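4.2 Leveling the Plakudon bench scale

Set the scale up before connecting power. The bench must not slope more than 2 mm over the width of the base.

1. Turn all leveling feet fully in, then back each one out two turns.
2. Place the base on the bench and adjust the front feet until the bubble sits inside the ring.
3. Tighten the lock nuts by hand – do not use a wrench.

Note: Wipe the work surface with a dry cloth first. Grit under a foot will shift the zero point.

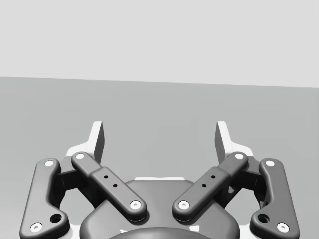
4. Connect the power adapter and allow 50 minutes of warm-up.
5. Press and hold ZERO until the display shows 0.0 g.
6. Place the 1,000 g check weight at the center of the pan and press CAL.

CAUTION: Do not lift the scale by the pan. Loads dropped on the pan can damage the load cell.

If Err 2 appears, repeat from step 2.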